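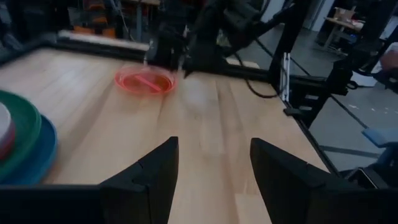
Wrist view over the table, plates to the left and the bowl further back

Skitis cell: how we're getting on, report for May

Hello all at Isaksson, and sorry this one runs a bit longer than the last. Most of the month went on upkeep, so there's less to say about clever behaviour and rather a lot about cables, finger pads and bolts. I've kept it in the order of the work plan.

Where the cell stands

The table-clearing cell is up and has now logged 932 runs since you signed off the second payment. It's still the same layout you agreed to: arms on a black metal frame, a wooden top, and a set of ordinary tableware to shift about (plates, bowls, a utensil or two). We did think about swapping the wooden top for something plainer, but the boards have held up fine and I'd sooner spend your money on spares!

We lost 17 runs to faults on our side. Most of those were one wrist cable, more on that in a minute, and the rest were me starting a session before the arms had gone back to their home position. There's a line on the start-up sheet about it now, in capitals.

Grippers

The fingers are the part that needs the most looking after, and I'd underestimated that in the plan. They're fine on a bowl rim but they slip on a thin plate edge once the inner faces get greasy, and they get greasy quickly because people will handle them. So every Tuesday the fingers come off, the inner faces get wiped down, the screws go back in with a dab of thread lock and we check that both sides close on the centre line. It takes 61 minutes if I do it on my own. I timed it for the budget, and I'd like to bring that down before the next report.

We also tried the softer pads from Lirodo. They grip beautifully, but they drag when the arm lets go, and the top plate in a stack tends to come along for the ride. We've gone back to the old ones for now and kept the soft set in the drawer, as they may well suit the cups.

Cables and mounts

This was the big job. The cables on the arms need enough slack to follow the wrist all the way round, and with too much of it they swing out and catch on things. We'd been too tight on one arm, and the connector was working loose at full reach -- hence the lost runs. I've re-routed it with a longer loop, put a clamp on the fixed end and run the arm slowly through its whole range while watching the loop. No dropouts after that, and I'm really pleased with it.

While the covers were off I went round every bolt on the frame with the torque wrench. Two on the back rail wanted a nip up, the rest were spot on.

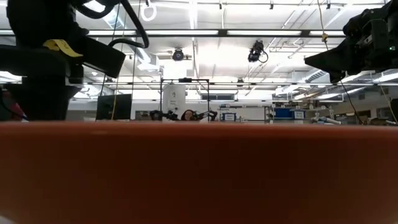 Money and spares

We're inside the budget for the quarter. The largest bit of spending was a box of five wrist cables from Diderwood, one fitted and the others on the shelf, and I'd suggest we keep that as our minimum from here on. I've also ordered finger screws, as the heads are starting to round off with all the taking apart.

Coming up

Next month I'd like to get the camera mounts re-checked and the calibration redone, then go back to the soft pads with a slower release. If you want to come and see the cell running, any day but Tuesday is good -- that's when the fingers are in bits on my bench. The full fault log goes over with the invoice as usual.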